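3.2 Break rooms and their kitchenettes

The second part of our study concerns the small shared kitchens that are found inside office floors. In the survey we received 623 answers from employees of 16 office buildings, and 76 of the answers came with a longer free comment. Most of these comments did not speak about the food. They spoke about where things are kept, who can reach them, and how far one must walk with a full cup.

We selected 4 buildings for a closer visit: Rondmont, Fedbridge, Rosser and Vandbridge. In three of them the kitchenette is a separate room with a door. In Rosser it belongs to the same open room where people work and play, and for this reason we treat Rosser at more length. The visit was made in September, in the late morning, when the room is used by only a few people.

The Rosser room joins three functions which the building plan shows under one name, "lounge". The first is leisure, for which there is a foosball table. The second is desk work, with a monitor and bulletin boards placed close to the game. The third is the preparation of drinks and simple meals along the back wall. There is no partition between the functions, and the floor plan gives no separate area to any of them. Figure 4 shows parts of the room and two close views of a brown surface.

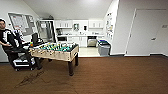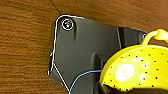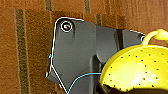
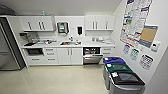

Figure 4. Rosser building. First picture: foosball table, desk and glass-front cooler, with the kitchenette behind. Second and third pictures: close views, each with a yellow object at the right; in the third it can be recognized as a colander. Fourth picture: the kitchenette with refrigerator, sink and recycling bins.

The storage at Rosser is mostly closed. White upper cabinets hang in two blocks, with the paper towel dispenser and the soap dispenser on the wall between them. This position is practical for washing hands, but it also means that the area near the sink is wanted by everybody. A person who rinses a cup stands in front of the doors under the sink, and a second person cannot open them at the same moment. In the free comments from Rosser, waiting at the sink was mentioned more often than waiting at the coffee machine.

The counter itself must serve for several tasks. The coffee machine stands at the left end, and the glassware is kept on the right portion, so the sink lies on the way between them. We consider this order acceptable for one user and less good for two. In Fedbridge the glasses are kept directly above the coffee machine, and the comments from that building are more satisfied on this point.

A further question is the larger kitchen utensils, for example colanders and mixing bowls. They are used less often than cups but need more space, and their shape does not allow easy stacking with other items. At Vandbridge they have one deep drawer for this purpose. At Rosser the employees reported no fixed place, and several wrote that they look into two or three cabinets before they find what they need. Labels on the doors were proposed in the comments - we return to this proposal in Section 4, together with the question of waste sorting.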